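Is the Zondent bin-picking kit worth paying for over building your own? 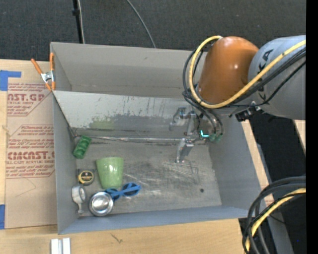
Does the kit price include the arm?
The arm is extra. Zondent sells the gripper, the mounting hardware and a year of their software, and you supply the arm, the bin and the computer.

I run a small returns shop and we sort mixed household stuff all day – cups, tools, sunglasses, whatever comes back. The quote I have is $3,320 for the kit. Their sales page says "any object, any bin," and I have been buying equipment long enough to doubt that. Has anyone run one with their own items and not the demo box? I don't mind tinkering but I can't babysit it.

Posted by Kelly Wainwright, 28 July 2023

Volker Lindemann
We had one on trial for 22 days at Arneck. The gripper itself is decent. The software is where I'd keep my wallet shut. Cups and anything chunky were fine. Shiny metal bowls were poor, and anything leaning on a bin wall was worse, because the fingers need room on both sides and the planner gives up early. It then reports "bin clear" with things still in it, and Zondent support called that a lighting problem. Maybe so, but we changed the lights twice.

Ask for a trial with your own items and pick the 20 ugliest yourself. Don't let them pick. Also check what the software costs after the first year, as that wasn't on our quote either and I had to ask for it in writing. We sent ours back. If you can write a bit of code, the gripper alone might be worth it, if they'll sell it that way. They wouldn't for us.

bramwell_parts
works ok for me, had mine since October. only doing one kind of box though so maybe not much help

Bada
Look at the cable routing before you sign anything. Our arm had to be slowed down by 25 percent to stop the loop snagging on the bin rim, and the cycle times in their brochure are all at full speed. Can't speak for the newer bracket.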